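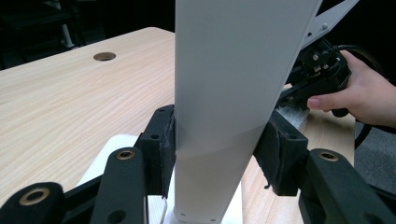

Several owners of the Lamitz desk have told us that the top shakes when they type, and that they tightened the screws of the foot plate first and it did not help. Please follow the order below.

4.2 Fixing the legs

1. Lay the tabletop face down on a blanket.
2. Put each leg on its marks. Turn the screws by hand only.
3. Turn the desk over. Two persons are necessary.
4. Check that all legs stand upright, then tighten the upper screws, and after them the lower ones.

Note: Repeat step 4 after 20 days of use.

Caution: Do not lift the desk by the edge of the cable hole. The ring can come out.

Spare screws: Skotlow, part 349.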